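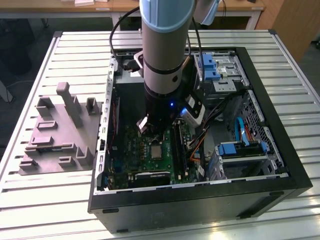
Computer tower on its side, motherboard showing.

December

Up at 4 with the heat clanking and couldn't get back to sleep, so I went through the letter from the diocese again. It says the same as it did last night. Widel and Tullero become one parish after Easter. Sunday Mass stays at Tullero. Widel keeps one Mass on the first Saturday of the month "while attendance supports it," and there is no number given for what counts as support.

Worked until noon. Snow on the back steps, salted them. Ate the rest of the bean soup.

The bishop came to Widel in the afternoon for the listening session. I had expected him to look worn out after doing the same thing in Sârbu the night before, but he looked fine and he stayed on his feet the whole time. There were 80 chairs set out in the hall and almost all of them were taken, which is more than we get at any Mass except Christmas Eve. A few people pointed that out to each other and not in a kind way.

He opened with a prayer and then said he was sorry. He used the word twice. He said the letter should have come from him in person before it was printed in the bulletin, and that he understood people felt the decision had been made without them. A woman near the front asked if it had been. He said the decision followed a long process. She asked again and he said yes, the larger part of it had been settled by September.

After that it got louder. A man who farms out toward Sârbu said his grandparents hauled stone for the building. Somebody else wanted to know about the cemetery, and got a clear answer for once: it stays open, it stays consecrated, and the mowing will be paid for by the new parish. I wrote that down. The school question got no answer at all, only that it was under review.

I did not speak. I had two questions on a card and they were both asked by other people before the microphone reached my row. I was relieved, and then on the drive home I was annoyed with myself.

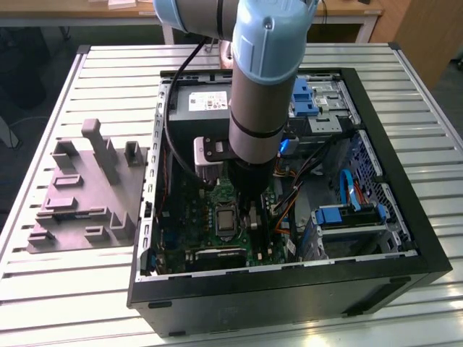 The part that bothers me most is the money. The roof fund was started 8 years ago and we were told every dollar would stay with the Widel building. Now the diocese has hired an outfit called Fomosix to sort out the books of both parishes, and until they finish, no figures will be given out. I don't think anything has been stolen. I do think people who put envelopes in a basket every week have a right to see the pages. Take the computer lying on its side on that white slatted table, case open and the insides facing up. Anyone walking by could look in, whether they knew what the parts did or not. I would settle for that much with the roof fund. The bishop said a full statement would come "in the spring," and when he was asked for a month he said he would rather not promise one.

It ended at a quarter to six. He shook hands at the door with everybody who wanted to, and some went out the side way past the kitchen so they wouldn't have to. I shook his hand. His was cold, the door had been propped open. I said thank you for coming and he said he would be back before Lent.

It's 40 minutes from my driveway to the church in Tullero when the road is dry. I timed it last week. In snow it will be an hour and I don't see the older people from our street doing it. There was talk by the coat rack of a shared van and I put my name on the sheet as a driver. There were four names ahead of mine.

Called my sister when I got in and told her most of this. She left the church years ago and was decent about it, mostly asked if I had eaten. I hadn't. Eggs and toast.

Still have to find the receipts from the last roof dinner. I think they are in the blue folder with the car papers. Will look tomorrow before work.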